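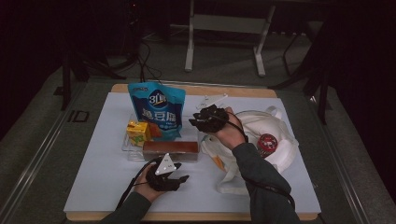 Why is the cake bar under "cake" and not under "bar", Plisteck asked after the last drop, and can the drink cartons please stop being called juice. Fair. Both fixed, see Labels. Nobody can tell juice from milk on half those cartons anyway so it's `drink_carton` now, everywhere.

# Akedden snack packing set

Small groceries and cloth bags. Snacks, drinks, jars, a bag to put them in. Short clips, one packing job each, plus a text file per clip with the item names and what was asked for.

- clips: 3,381
- item types: 100
- bag types: 6
- held back for testing: 1,000 (don't train on these, folder is `held/`)

## What's in it

Things you'd buy at a corner store for a train ride. Items came from Kushwaha in two lots, one in April and one later. Second lot has more jars.

Main groups:

- snack pouches, the puffy kind that stand up if you pinch the bottom first
- small drink cartons
- single cake bars in clear wrappers
- small round jars with lids
- clear plastic trays, used as a holder for the small stuff
- white cloth bags with straps, also a few colored ones

Plenty of the packaging is in Chinese. We didn't translate brand names. `name` is a plain English description, `print` is whatever the packaging says, typed in as is. If `print` is blank it means unreadable in that clip, does NOT mean the pack is plain.

## Layouts

Loose rules for how a board gets set up:

1. White board goes down on the table, things go on the board.
2. Bag to one side, food to the other. Side gets swapped between batches.
3. Bag starts crumpled. Don't smooth it out. First batch had them all ironed flat and it was useless, real bags don't look like that.
4. Straps go wherever they fall. Hanging off toward the front is fine.
5. Tray can hold one item, two, or none.
6. A jar may start out partly in the bag. Counts as a valid start, tag it `jar_started_in`.

Pouches stand or lie down, either is OK, tag which.

## Jobs

The text line in each clip's file is one of these, more or less:

- pack everything
- pack only what's in the tray
- take the jar out, leave the rest
- heavy things first (jar, then carton, then light stuff on top)
- tray stays on the board
- tray goes in the bag too

"Pack everything" used to be ambiguous on the tray. Now it means the food and drink only. Tray has to be mentioned by name if it's included. Old text lines were rewritten to match, tell us if you find one we missed.

## Labels

Done in Evel, one row per item per clip.

| field | what | notes |
|---|---|---|
| `name` | plain name | `drink_carton`, `cake_bar`, `snack_pouch`, `jar`, `tray`, `bag` |
| `color` | main color of the pack | one word, pick the biggest area |
| `lid` | lid color, jars only | blank for everything else |
| `print` | text on the pack | as is, no translation |
| `start` | where it is at the start | `board`, `tray`, `bag`, `part_bag` |
| `goal` | where it's supposed to end up | same values as `start` |
| `pose` | standing / lying / leaning | leaning only if it touches something |

`cake_bar` is its own name now. It was `bar` in the first drop and got mixed up with chocolate bars, which are `choc_bar`. Sorry, rename your columns.

Odd bits on the board that aren't part of the job (a small piece of plastic, a scrap of wrapper) get `name: other` and no goal. Don't delete them from the rows.

## Known problems

- Clear trays are hard to outline. Edges drift. If you need tight tray outlines, redo them.
- Same for clear wrappers on the cake bars, some outlines go round the cake and some round the wrapper. Should be wrapper.
- `color` for busy packs is a judgement call. Yellow carton with orange and green printing = `yellow`. Pouch color goes by background, ignore the picture of the snack.
- Food pictures printed on pouches were labeled as real food in a handfull of rows. Mostly cleaned up.
- `part_bag` vs `bag`: if any of the jar shows it's `part_bag`. Early rows didn't follow this.
- Crushed pouches. They got softer as we went, later clips have some sad looking ones. Same item id, so don't be suprised by the shape.
- Duplicate ids on two jars with nearly the same label. Still open.

## Handling the items, if you're making more

Keep cake bars out of the sun. Swap a carton the second it dents at a corner, they leak, and cloth bags stain. Wash bags cold and don't iron (see rule 3). Jars stay sealed. Write the new item id on the shelf sheet before it goes on a board, not after.

Used-up food goes in the trash, not back on the shelf, even if it looks okay.

## Files

```
akedden/
 clips/
 text/
 labels/
 held/
 items.csv
 bags.csv
```

`items.csv` has size and weight, measured full and sealed. `bags.csv` has width, height, strap length. Strap length is end to end, laid flat.

## Next

- more bag types, zip ones and paper
- jars that aren't round
- text lines with a wrong item in them (asks for a jar, no jar on board)
- fix the two jar ids, hopefully by Thursday

Label mistakes: open an issue with the clip number and the row. One issue per clip please, the big lists get lost.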